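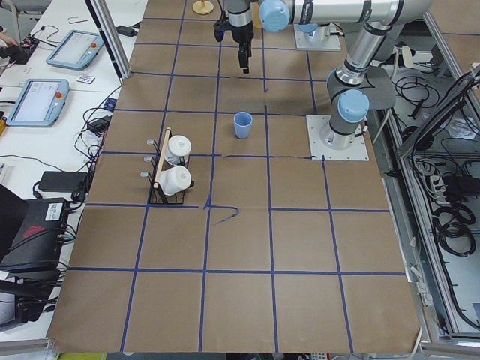 Home | News | Schedule | Standings | Tickets | Contact

Print this page | E-mail this page

3 min read

FOR IMMEDIATE RELEASE

Zidside Basketball League Moves Its Finals to Hordiienko Hall and Drops the Bye Week

ZIDSIDE – Okay, the league asked me to keep this one short and I'm already failing, but I've run the schedule here for long enough that I get to be excited when something good happens. The Zidside Basketball League finals are moving to Hordiienko Hall this August! All of them, too. Both semifinals, the third-place game and the final itself will be played on the same floor, in front of real stands, with a clock that people in the back row can read.

If you came to last summer's final at the Urkik gym, you know why I've been pushing for this. We had folks standing two deep along the baseline and a line out the door at tipoff, and I spent most of the first quarter asking very nice people to please take one step back so the inbounder had somewhere to stand. I love that gym. I learned to keep a scorebook in that gym. It just doesn't have the seats for a championship game anymore, and Hordiienko Hall has 1,018 of them.

Urkik isn't going anywhere, by the way (I've had a few worried e-mails). The regular season stays put, and so do the Tuesday night doubleheaders, first game at 6:30 p.m., second game whenever the first one lets us. The quarterfinals stay at Urkik too. Only the last weekend moves.

The other big change is the bye week, and I know some of you are going to have opinions! For as long as we've had playoffs, the top two teams have skipped the first round. It was supposed to be a reward. What we kept hearing from the coaches was that their players would sit around for almost two weeks, lose their legs, and then run into a team that had just won a tight one and was feeling great. So starting this summer every playoff team plays in the quarterfinals, eight teams, one against eight and so on down. The higher seed gets the home bench and picks which basket it wants in the second half. It's a small thing, but ask anybody who shoots free throws at the east end of Urkik whether it matters. 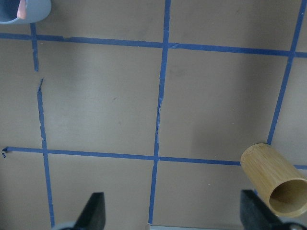

Blue tape lines on a brown surface.

Now for the part that got the most back and forth at the spring meeting. Players will foul out on 6 fouls in the playoffs, up from five. Our games run longer than the high school games most of us grew up with, and last year three of the four late-round games finished with somebody's best player watching from a folding chair. I'd like to see those players on the floor at the end, and I think you would too. Technical fouls still count toward the total. So does talking to the scorer's table the way a couple of you talked to the scorer's table in July. You know I mean it kindly.

We've also got a sponsor for the finals, and I'm thrilled about it. Nerotico, the sporting goods shop over on the Zidside side of the bridge, is putting up $2,000 for the weekend. Part of that pays for the officials, so we'll have a three-person crew for every game at Hordiienko Hall, which is something we've never been able to afford. The rest goes into new game balls and a travel fund for the winning team, who'll represent us at the fall invitational. Nerotico will have a table in the lobby with socks, tape and mouthguards for anybody who left the house in a hurry.

A few things people have already asked me:

Tickets go on sale at the Urkik front desk and at Nerotico in the first week of August. Kids under twelve get in free with an adult. Your ticket is good for the whole day, so you can duck out for lunch and come back.

Rosters freeze at the end of the regular season. Please, please don't call me the night before a semifinal about your cousin.

Doors open an hour before the first game. Teams can get on the floor for shooting as soon as the officials are there.

And yes, the league scoring record is still 115 points in a game, set at Urkik, and yes, a playoff game at Hordiienko Hall would count if anybody wants to have a go at it. The rims over there are a bit tighter, so good luck!

The full bracket will be posted on the Standings page once the last regular season game is in the book.

About the Zidside Basketball League

The Zidside Basketball League is an adult amateur league that plays every summer at the Urkik gym. New teams can sign up each spring.

Media contact: League Schedule Office, Zidside Basketball League. Reporters who want a seat at the press table should get in touch before the quarterfinals.

Print this page | E-mail this page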